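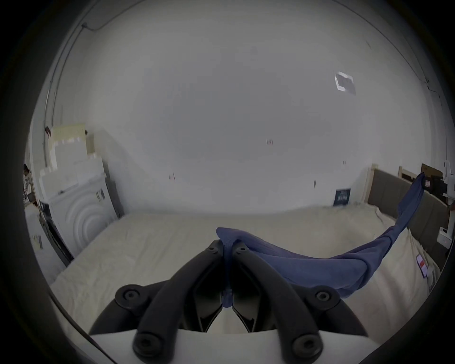 Kneath launderette to open again, and I've already sorted my duvet

24/07/2020

Good news for anyone in Kneath who has been doing their big washing in the bath (me, twice, never again). The launderette on the corner of Stalow Road is opening its doors again on the first of next month, after being shut since January.

I popped my head in on my way back from the baker's and had a good nose round. The old orange seats have gone, which I'm a bit sad about, but the floor has been done and there's a proper folding table along the back wall at a height that won't ruin your back. The change machine still only takes coins that it likes the look of. Some things are sacred!

You'll remember it closed when a pipe went in the flat upstairs and brought half the ceiling down over the dryers. The plan then was to be open again by Easter. Well, we all know what happened to everybody's plans for Easter. The builders were sent home, the new machines sat in a warehouse, and the sign in the window saying "back soon" got paler and paler until you couldn't read it from the bus stop.

The place has been taken over by Plila, the little firm that runs the dry cleaner's in Trodon, and they've kept on both of the women who used to do the service washes. I was so pleased to hear that. They once rescued a cream blanket of mine after an accident with a beetroot, and I've never forgotten it.

Prices first, as that's what everyone has been asking me. A normal wash will be £5, up from £4.50, and the big drum that takes a king-size duvet is a bit more. Dryers are still by the minute. A service wash, where you drop your bag off and go and do something nicer, has to be in before 2 in the afternoon if you want it back the same day. Towels, sheets and everyday clothes are all fine for that. Wool and anything with beads on will go over to the Trodon shop instead, and comes back two days later.

Now for the rules, which are the same sort of thing we've all got used to. Only five customers inside at once, with a mark on the pavement to queue on. You can load up and leave, and they'd rather you did if the weather's decent. There's hand gel by the door. From today you'll need a face covering in the shops anyway, so you may as well keep it on while you're waiting for your spin to finish. Every other washer will be out of use to begin with, so my advice is to go early or go at teatime, when the whole street is indoors eating.

They're also asking people to check pockets before handing bags over. I had a good laugh at the jar on the counter, which is full of things found in the machines before the closure: buttons, hair grips, a door key, a tiny plastic horse. If the horse is yours, do go and claim it.

The one grumble I've heard is over the opening hours. It used to be open until ten at night, which was handy for people on late shifts, and now it's going to be half past seven. I did ask, and was told they'll look at it again in the autumn once they know how busy it gets. I think that's a shame, especially with the nearest other one being in Trodon and the 553 bus running so few journeys after six. If you feel strongly, there's a notebook by the till you can write in, and I'd get in there while they're still in a listening mood.

To start things off, the first 500 washes will each come with a free go on the dryer, ten minutes, so don't throw away your ticket. Doors open at eight in the morning. I'll be the one outside at ten to, with a duvet under one arm and a flask under the other.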